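A small hardware firm is spending this month finding out which rubber goes on the fingers of its hand-held grippers, and it is doing most of the work on blankets and clothes.

Dadine, which makes parts for robot hands, is comparing two sets of finger pads for a tool called the Isto. The tool is a two-fingered gripper that a person holds and works by hand. A camera on it records what the fingers do, and the recordings are later used to teach robot arms the same jobs.

The first set has fine grooves cut across the pad. The second is smooth and softer. Both fit the same fingers and can be changed in a couple of minutes with a hex key, the company said.

"Hard objects don't tell you much about a pad," said Ivan Semeniuk, who is running the comparison. "A box is a box. With fabric you find out very quickly if you are picking up one layer or three, or if you are just pushing it along."

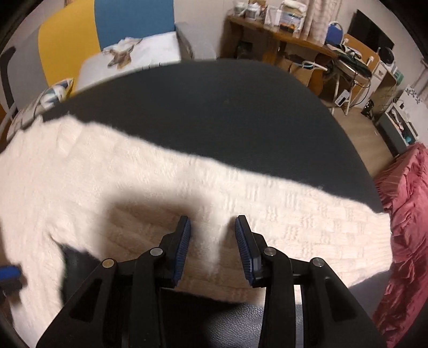 An open gripper with ridged blue pads over a white knit blanket.

The plan calls for 500 recorded picks with each set of pads. Each pick is marked as clean, slipped or bunched. A clean pick means the fingers close on the edge of the cloth and lift it without dragging the rest along. Bunched means the cloth came up, but in a wad that a robot arm would have trouble laying flat again.

Thick knits are on the list for a reason, Semeniuk said. Long fibers can work their way into the grooves, and the company wants to know how often the pads need to be cleaned before the grip changes. Ribbed clothing raises a different question: whether the grip is better when the grooves in the pad run along the ribs or across them.

The work is done in furnished rooms. Dadine ran its first trials on a bare bench in its shop in Wukthorpe, and the results looked better than they should have, according to Volodymyr Dmytriv, who handles the camera side.

"The bench had one lamp and a white wall behind it," Dmytriv said. "Then you go into a bedroom with windows and curtains and a lot of stuff on the desk, and the camera has to cope with all of that. We wanted the pads and the camera tested together."

Dmytriv is also looking at the lens. The wide one now on the tool shows both fingertips and a large part of the room, which helps when software has to work out how the gripper moved. It also bends straight lines near the edges and gets dark in the corners. A narrower lens has been tried and sent back - it lost sight of the room whenever the gripper came down close to the cloth.

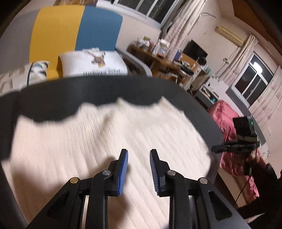

Two hand-held grippers at work, the nearer one open above a ribbed cream garment.

Some of the tasks call for two grippers at once. Folding a sweater is the main one. The recordings from both tools have to line up in time, and Dmytriv said a small drift between the clocks was the most common fault in the early sessions. The controller was changed in January and now checks the clocks at the start of each recording. Sessions are held to 90 minutes, after which the operators take a break and the pads are wiped down.

The arms that will use the recordings come from Polishchuk, a maker of light two-arm systems for laundries and hotels. Polishchuk has asked for a pad that lasts at least 2,000 picks before it has to be replaced. Neither set has been run that long yet.

Semeniuk would not say which set is ahead. He did say the softer pads pick up lint faster than he would like, and that the grooved ones are easier to clean with a stiff brush. A third version, with grooves on the tip only, has been drawn up but not molded.

Wear on the metal pins in the finger joints is being checked at the same time. Loose pins let the fingers twist a little when they close, and that can look like a pad problem in the recordings.

The last round of picks is set for Friday. Dadine plans to send the marked recordings to Polishchuk after that, along with both sets of used pads.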